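The Eltmont robotics club spent its fall term teaching two simulated arms to clear a table. The software lead, a second-year student, said the task was chosen for its short parts list: a cup, a bowl and a tray.

"We started in September with 10 scripted runs and got nowhere," the student said. "The script assumed the cup was upright."

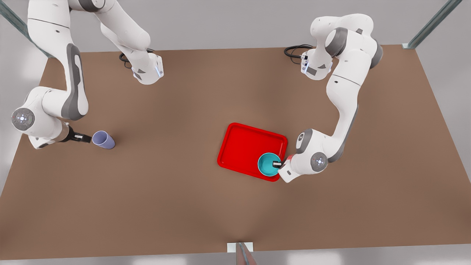
The team then recorded 570 runs by hand control and set aside 37 for testing. Each arm has its own controller – a choice the student now questions.

"Timing between the arms is the weak point. One gripper is at the bowl and the other is still lining up on the cup."

The club plans to enter the Gulline contest with the same code.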